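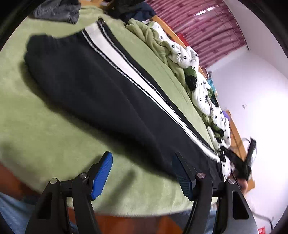 Black track pants with a wide white side stripe, on a green bedspread

Traleo

The traleo is a fried pastry sold at fairs and street festivals, mostly in and near the town of Drinholm. It is made from a soft yeast dough wrapped around a filling of sweetened cheese or fruit paste, dipped in a thin batter, and fried in oil. It is usually served hot on a stick or in a paper cone. The plural is traleos. In Drinholm the word is also used loosely for any fried food with a sweet filling, a use that older vendors tend to object to.

Origin and name

The pastry is generally credited to Solange Bastos, who ran a food stand at the Drinholm Summer Fair with her sister. Bastos had been selling plain fried dough and began filling it with guava paste left over from her family's bakery. The first versions had no batter and often leaked in the fryer. The batter was added in the second year of sales and has been part of the recipe ever since.

The source of the name is uncertain. Bastos said in a local newspaper interview that it was a childhood word for something wrapped up badly. Another account holds that it came from a misspelled sign at the stand. No sign of this kind has been found in photographs of the early fairs.

Preparation

The dough is made with flour, milk, yeast, a little sugar, and lard or vegetable shortening. It is left to rise once, rolled out, and cut into strips 3 inches wide. A piece of filling is placed at one end of each strip, and the dough is rolled up and pinched shut. The rolls are chilled before frying so that the filling stays firm.

The batter is made from flour, cornstarch, and sparkling water. Frying takes about 3 minutes, with the roll turned once. After draining, a traleo is rolled in sugar or dusted with cinnamon. Some stands pour condensed milk over the top, although this softens the crust and is usually done only at the customer's request.

Varieties

The guava traleo is considered the standard form. The cheese traleo uses a fresh white cheese mixed with sugar and lemon peel, and is somewhat heavier. A mixed version contains both fillings and is sold in Drinholm as a "double."

Savory traleos appeared later. The best known is filled with ground pork and pickled peppers and is rolled in coarse salt in place of sugar. A pickle traleo, made with a whole dill spear and mustard, was introduced as a joke by a stand called Macedo and stayed on its menu. Macedo has also sold traleos filled with peanut butter, mashed banana, canned chili, and cold macaroni and cheese. The chili version was withdrawn after one season because it burst in the fryer.

At the fair

The Drinholm Summer Fair is held each June. Traleo stands are grouped along the lane between the livestock barn and the carnival rides. Drinholm has a population of 1,193, and most of the fair's visitors come from outside the town.

An eating contest was held at the fair for several years. Contestants were given unlimited guava traleos and water, and the winner was the person who finished the most in the time allowed. The contest was ended after complaints about burned mouths. It was replaced by a cooking competition with separate classes for sweet and savory fillings. Rules for the cooking competition require a yeast dough and forbid the use of ready-made pancake mix in the batter.

Commercial production

A frozen traleo was put on sale by Dredetti, a regional maker of snack foods, under an agreement with the Bastos family. It was sold in boxes of 2 and was meant to be heated in an oven. Reviews in local papers praised the filling but described the crust as tough. Dredetti changed the dough to a baking powder type, which held up better in the freezer but was criticized by fair vendors as a different product. The frozen line was later dropped. Dredetti still sells a dry batter mix to food stands.

Solange Bastos retired from the fair at the age of 58 and passed the stand to her niece. The stand continues to sell only the guava, cheese, and double varieties.

Similar foods

The traleo resembles other filled and fried pastries, including the jelly doughnut and some kinds of empanada. The outer layer of batter sets it apart from both. It is also compared to the corn dog because of the stick, although the stick is put in after frying.

See also

Fried dough
Funnel cake
Fair food
Corn dog

This page was last edited on 11 December 2022.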